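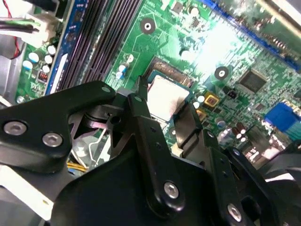 The Joy of the Open Case

An office desktop is about the plainest object a person can own. Take the side panel off, though, and there's a little city in there.

I came to this late. For most of my adult life a computer was a closed thing that went under a desk and got kicked by accident. Then a friend dragged me along to Flirneo, a repair workshop up a flight of stairs in Florus, on an August evening so warm that every window was propped open with a keyboard. I had a screwdriver in my hand within ten minutes and I've been going back ever since.

Flirneo has one long room, 2 big workbenches and a wall of shelving that holds more than I could take in on the first visit. The workshop has put 3,000 desktops back into use since it opened, and another 1,000 have been taken apart for parts. Most of them came out of offices and schools. They're the kind of machine you've sat in front of at a dentist's reception desk without once thinking about it, and they are wonderful to work on!

Start with the processor. On a machine that's in use it hides under a heat sink and a fan, so the first time you see one bare feels like a bit of an event. It's a pale metal square, smaller than a cracker, sitting snug in its socket. The metal lid is called a heat spreader, and a used one is hardly ever shiny. Thermal paste leaves it gray and smudgy, even after a wipe, and cleaning one up properly (lint-free cloth, a little isopropyl alcohol, patience) is my favorite job in the whole room. The cooler comes away, the old paste comes off, and a tidy little square of metal comes up from under the crust.

Beside the socket is a lever that holds everything down. It takes more force than you'd expect, and every beginner makes the same face the first time they push one closed. I made it too. You line up the corner mark, lay the chip in with no pressure at all, and then lean on that lever while every instinct tells you to stop.

Then there's the power supply, the heavy metal box up in the corner. I used to see it as a lump with a fan. Now I read the label first, and I mean really read it, like the back of a cereal box.

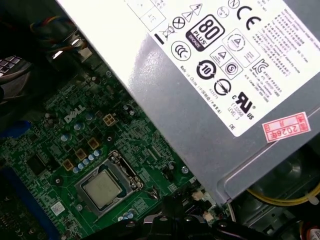
Photo: Flirneo, Florus

A good power supply label is a whole trip around the world in black ink. On a single one you'll find a CE mark, a UL mark, a CCC logo, a crossed-out trash can on wheels, a lightning bolt in a triangle, and then columns of print so small that I need my phone to make any sense of them. Each of those marks belongs to some testing scheme or some set of rules somewhere. The badge everybody looks for is 80 PLUS, which has to do with how much of the electricity from the wall reaches the computer and how much goes off as heat. Bronze is a modest rung on that ladder and a perfectly respectable one. I get a small thrill when I find it on an everyday office machine.

One rule at Flirneo is painted right on the wall: the box stays shut. You can unscrew a power supply, lift it out, blow the dust from its vents and swap it for another, but you don't open the housing. The parts inside can hold a charge long after the plug is pulled. The lightning bolt is on the label for good reason, and I'm very happy to leave that piece a mystery.

Which brings me to memory, the friendliest part in the case. If you have never opened a computer and want to try one thing, make it this. A module stands up in a long narrow slot with a latch at the end. Press the latch, the module pops up, and you're holding it. Putting one back is just as good. There's a notch in the bottom edge so that it only goes in one way around, and when it's seated the latch snaps shut with a click I would happily use as a doorbell.

The slots are usually numbered, too, which I find very considerate of whoever drew up the board. In tiny print, often right at the latch, it tells you which one is which. Once you start noticing that kind of thing you can't stop. Boards are full of small labels and color cues, all of them left there for a stranger with a flashlight.

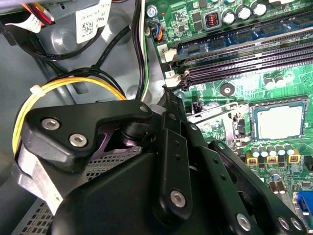
The latches on the memory slots carry their own numbers, 2 and 1.

I asked to spend one whole evening on the small stuff, and I'd recommend it to anybody. The little cylinders standing in rows are capacitors, and a healthy one has a flat top. If it's domed or crusty, set the board aside. The squat square blocks near the processor are chokes, which help smooth out the power on its way in. The bundle of thin colored wires goes to a fan, and its plug is shaped so that you'd have to work hard to get it wrong. And if there's a tiny light glowing anywhere on the board, the thing still has power, so hands out until you've dealt with that.

My own first rebuild was a tower I bought from the Mitsotakis-Vlachou furniture store when it closed its back office. It came with a layer of gray fluff like a sweater. I cleaned it, gave it a second memory module, put a solid-state drive in and wrote SKARANO on the side in paint pen, which is the name of my neighbor's cat. It lives on my kitchen counter now and plays the radio while I cook.

If you'd like to try this at home, find a machine you wouldn't mind losing. Unplug it and hold the power button down for a few seconds. Touch bare metal on the case before you touch anything else. Take a picture before each step, put the screws in an egg carton, and have a good lamp. The side panel generally slides back before it lifts, and mine always sticks on the last half inch.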